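Project report: equipment planning for the household handling work package

Authors: Till Dreßler, Oksana Kovalchuk, Jannik Thiele
Supervisor: Gerd Stüber
Submitted 16 December 2022

1. Scope

The work package covers the purchase and upkeep of equipment for recording handling tasks in furnished rooms. The tasks chosen are bed-making, moving pillows and picking up small flat items from fabric. The report sets out what must be bought, what can be borrowed from the department, and what should be left until the second half of the project. Software and staff time are budgeted separately and are not covered.

2. Starting position

The department owns one workstation and enough storage for the first recording period. It does not own a head camera or any hand-held grippers. Benedikt Buschmann, who runs the equipment store, confirmed that the workstation can be reserved until June. After that it is needed for teaching.

The total available for hardware is 1,000 euros. Orders above 495 euros need a second signature and a written comparison of suppliers. We tried to keep each order below this limit, but did not split any item that is sold as a set.

3. Requirements

The grippers must open wide enough to take a folded pillow edge and close fully on a thin card. These two demands pull against each other. A wide jaw with a long finger tends to flex at the tip, and a stiff short finger will not reach round soft goods. We gave priority to tip closure, as bedding can be gathered up before it is gripped.

Finger colour was discussed at the second meeting. Black fingers stand out well against pale sheets and white walls, and black was therefore fixed in the specification. A glossy surface was accepted, although a matt one would be preferred if the price were the same.

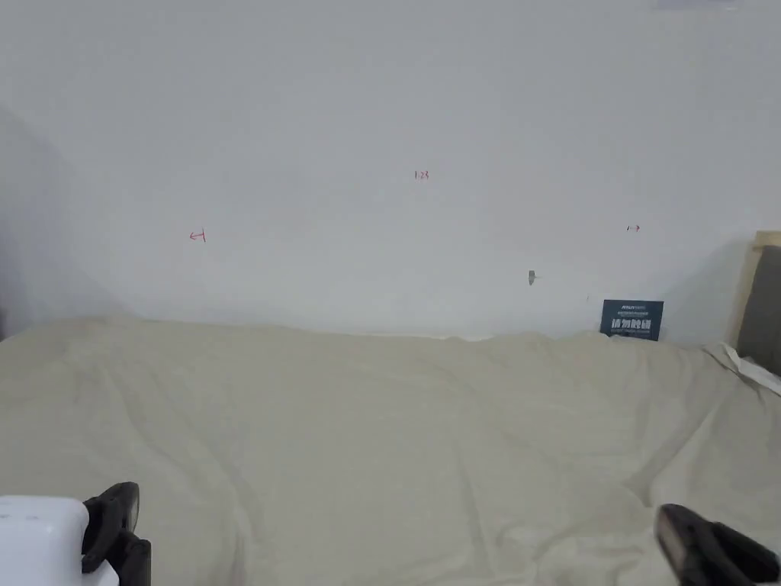
The head camera must keep both grippers in view at full opening while the wearer looks at the work surface. A wide lens is needed for this. Kovalchuk compared two lens options on paper and found that the narrower one would lose the fingers at the bottom corners whenever the wearer looked up.

4. Suppliers

Quotations were requested from Plosto, Rothe and Flundel. Plosto offers the grippers as a pair, with spare fingers included. Rothe sells them singly and charges for spares, but delivers sooner. Flundel quoted for the camera and head strap only.

The Plosto pair is the better purchase. Fingers are the part most likely to wear, and under the Rothe offer the cost of replacing them would fall in the period when our budget is smallest. The longer delivery time can be absorbed, provided that the order is placed before the room booking at Skeltitville is confirmed. The camera should come from Flundel.

5. Consumables and room items

Small items were left out of the first draft budget and had to be added later. They include spare sheets, pillowcases, batteries, pens and tape. We recommend 4 sets of bedding, all in plain pale colours, so that washing does not hold up recording. A patterned set may be added later if the budget allows.

6. Risks

The main risk is late delivery of the grippers. If they have not arrived when the room becomes available, the first sessions would have to be moved, and the workstation booking would leave little room for this. A second risk is failure of the camera cable, which is bent each time the strap is adjusted. Two spare cables are included in the order.

7. Open points

Thiele is to obtain a written statement from Plosto on how long spare fingers will remain in stock. Dreßler will ask whether the workstation booking can be extended by 3 weeks. The order form is ready for signature by Stüber.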